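3.2 Vessels and surfaces

The second part of the study concerns the drinking vessels and the surfaces on which they were placed. In the first part, we found that people describe a cup differently when it stands among other objects, such as plates or spoons, than when it stands alone. A cup among plates is mostly described by its use ("for coffee", "for the children"). A cup alone is described by its material and its shape. We wanted to know if this difference remains when the surface itself has a strong visual character.

For this purpose we selected 13 vessels from the Clallano collection. They are made of metal, glass, or glazed clay, and none of them has a printed decoration. Each vessel was presented on two surfaces, one of wood and one of plain gray board. The wooden surface was a long table with a butcher-block top (Figure 2). Wallin and Wieser have argued in their earlier report from Rustad that wood with visible grain makes metal objects look warmer and older, and our choice of table follows this argument.

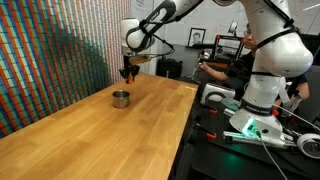 Figure 2. Metal cup on the wooden table. The brushed side of the cup takes up the warm color of the planks.

The metal cup is of special interest for the question of surface. Its side is brushed and not polished, so it does not give a clear mirror image of the table, but it reflects the color of the wood. Several participants used the word "golden" for this cup when they saw it on the table, and the same participants called it "gray" or "cold" when they saw it on the board. The glass vessels showed a weaker effect in the same direction. For the clay vessels we did not find a difference that we can interpret with confidence.

In total, 80 participants in Hollidton gave written descriptions of all vessels. They were free to write as much or as little as they wanted, and they received no list of words. The descriptions were divided into single statements and coded by Gunvor Wallin and Urs Wieser, who worked separately. Statements about the table itself were kept in a category of their own. This category became larger than we had expected. Many participants wrote first about the planks, the seams between them, or the darker parts of the grain, and only after this about the vessel. We return to this order of description in Section 4, where it is compared with the results from the Lilteo material.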